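Harvest table and library swap: what happened and what's next

Thank you to everyone who came to the Skirnent Hall harvest table on Sunday. The doors opened at 10 am and people were still turning up at half past three. We took £504 on the day, our best result so far, and £200 of it has already gone towards the new hall boiler.

The produce side did well. Runner beans and marrows went first, as they always do, and the last of the plums were sold before lunch. Jam was slower. If you left jars with us and would like them back, they are on the shelf in the kitchen until the end of the month. Please check the lids for your name — several are unlabelled and we can't tell whose they are.

The book swap ran in the side room, with 53 people signing the sheet. Crime novels and cookery books moved fastest. We have far too many travel guides more than ten years old and would ask you not to bring any more for now. Children's picture books are always wanted, especially board books for under-threes.

A few people asked about the seed packets. These came from the Gratodholm allotments, where Lindsay Kereama keeps a list of what has been saved and when it was picked. The broad beans can go in from late October if your soil drains well. The sweet peas will do better started in pots on a windowsill or in a cold frame. If your ground is heavy clay, wait until spring for both.

Parking was the main complaint. The field behind Brikmont Lane was too soft to use, so cars ended up along the verge and the bus had trouble getting past. Next time we will ask drivers to use the school car park and walk down.

The next swap is in January, in the same hall, with tables set up from 9 am. Bring up to ten books each. Soup and bread will be on sale from noon, and there will be a table for wool and knitting patterns if enough people are interested.

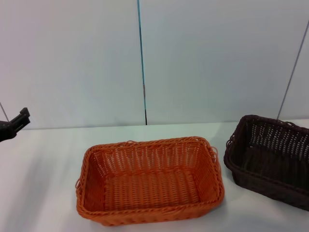
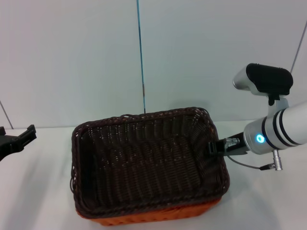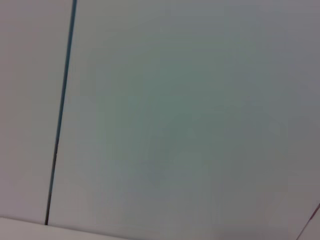 Cameron Baxter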